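1/ OK friends, get comfortable, I have had two cups of coffee and I've been wanting to talk about Mistby's throw-ins since April. Yes, throw-ins. I know some of you follow me for the away day food reviews and I promise those are coming back.

2/ For anyone new: I've supported Mistby Town long enough to remember when our plan for a throw-in was "give it to whoever is standing closest and hope." We lost the ball from our own throws so often that my section used to groan before the thing had even left the player's hands.

3/ Then last summer the club brought in a throw-in coach two mornings a week, and I will admit I laughed. A club our size! We don't have a covered away end! But I went back through the season on the club's match videos and kept a tally, which is how I spent most of my spring evenings, and I regret nothing. 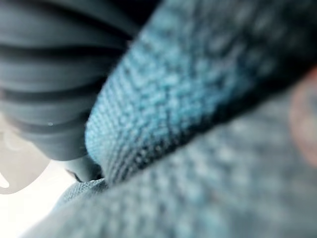
*Soft teal knit, up close.*

4/ So, the tally. Mistby took 287 throws in the final third in the league. The season before it was 285, so nearly the same number, which makes it a nice fair comparison. Last year those throws led to four goals. This year they led to 13. Thirteen! That's the whole reason we finished in the top half, as far as I can tell.

5/ And before you ask, very few of them were the big long hurl into the box. We do have a center back who can launch it, and the away fans always get nervous when he wipes the ball on his shirt, but mostly he's a decoy now. He trots over, everybody packs the six-yard box, and then the fullback takes it short.

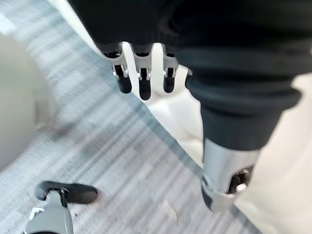 6/ Where it gets fun is what the midfield does before the throw. They used to bunch up on the touchline like people waiting for a bus. Now they spread out in a row and one of them sinks. Look at those three fingers hanging side by side, with the middle one reaching lowest, and you've pretty much got it: two level-ish, one a little deeper, and small gaps between them for the winger to dart through. The deep one is nearly always free, and he gets to face forward with the ball, which our midfielders hardly ever did before.

7/ The best one of the lot was away at Zarberg. Awful night, wind straight down the field, and we'd barely had a kick. In minute 37 we get a throw level with their box. The center back jogs over, the whole Zarberg defense shuffles in, and it goes short, back to the deep man, and he swings it to the far post for the easiest header you'll ever see.
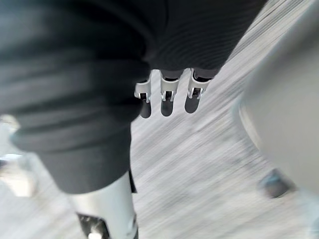 8/ Their goalie was furious, and I felt for him a bit, because it wasn't his mistake. He had set himself for the long one, exactly as he'd been taught, and by the time the cross came in he was stuck behind two of his own defenders. I've watched it more times than I should say.

9/ Now, Rukar worked it out. Credit to them. When they came to our place in the spring they simply left a forward standing on our deep midfielder the whole game, and we looked lost. We went back to the old bus stop routine by halftime and the groaning started up again, mine included.

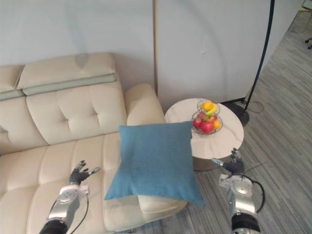

10/ Which brings me to what worries me for next season, because other teams will have watched that game too. If you mark the deep man you have to leave somebody else alone, and I think it's the fullback who took the throw. He steps in off the line and nobody picks him up. We tried it once, late on against Debnath Rovers, and it got us a corner. I'd love to see a lot more of it.

11/ I'm going to keep the tally again next year, and I may add goal kicks if my eyes hold up. If any Rukar or Debnath fans have counted their own throws please do send me your numbers, I'd be thrilled, and I'll happily swap you mine. Food reviews next week, starting with the pie at Zarberg, which was very good and far too hot.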